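Shanti Grewal
10 March 2024

1/ Daylight saving started this morning, so let me tell you about the hour I lost and the 11 clocks in my house that disagree about it.

2/ The phone knew. The laptop knew. Everything else I own is living in the past and has to be brought forward by hand, one tiny button at a time.

3/ First up, the stove. To set the stove clock you hold CLOCK and press the up arrow. If you hold CLOCK a hair too long you set a timer. I have set a timer. It's for 70 minutes and I can't make it stop.

4/ Every March my neighbor Ulla announces that she's "just not doing it this year." She sticks with standard time until somebody misses a dentist appointment. Her record is nine days.

5/ I respect it. In February she was already telling people at the mailboxes that the government could have her hour when it asked nicely.

6/ The car is a whole separate project. The manual is 700 pages and the clock is on one of them. The index has an entry for "Clock" that says "see Display." "Display" says "see Audio." Audio is where they keep the clock.

7/ My dad's solution was to leave the car wrong from March to November and do the subtraction. He did this for three different cars. I used to think it was laziness and now I think he had read the manual.

8/ Then there's the big wall clock in the hall, a Kokkonen, from my grandmother-in-law's side. It has to be moved forward only. In the fall you're meant to stop it and wait an hour. My husband once stood next to it for that hour with a sandwich.

9/ Spring is easier on the Kokkonen. You push the minute hand around once, slowly, and let it strike on the way past. It struck seven at 5:40 this morning and woke up the only person who was still asleep.

10/ Which brings me to children. You can explain the clock change to an adult in one sentence. I tried it on a six-year-old and was asked where the hour went, who has it, and whether we get the same one back.

11/ I said yes, the same one. I didn't have the strength.

12/ Bedtime tonight is going to be at what her body firmly believes is dinner. The sleep advice says to shift bedtime 15 minutes a night starting four days ahead. I read this advice at lunch today, so I'm a little behind schedule.

13/ Baltazar at work doesn't have kids and told me he "kind of likes it, the evenings are so long." Yes, Baltazar. They are.

14/ I've been asking around and the house rules are all over the place. Vilja changes everything on Saturday at noon and lives in the future for half a day. Aino waits for Monday because Sunday "doesn't count." Both of them think the other one is unwell.
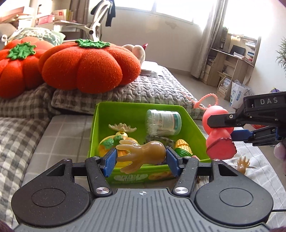 15/ So when are you supposed to change the clocks?
Officially at 2 a.m. on Sunday, but before bed on Saturday is fine and is what most people do.

16/ I did mine at breakfast, in a bathrobe, with a chair I was carrying from room to room like a lion tamer. The smoke detector doesn't have a clock but I got up there and pressed the button anyway, since they always tell you to check it the same weekend. It works. Everyone in the house can confirm.

17/ Current standings: nine clocks done. The thermostat thinks it's Thursday, which I suspect has been going on for some time. The camping alarm clock is ticking somewhere in the closet and I can hear it but not find it.

18/ The timer on the stove just went off – I've pressed everything. It now says 4:12. It's 3:30. I'm leaving it.

19/ Ulla just walked by and asked me what time it was. I told her. She said "not at my house" and kept going.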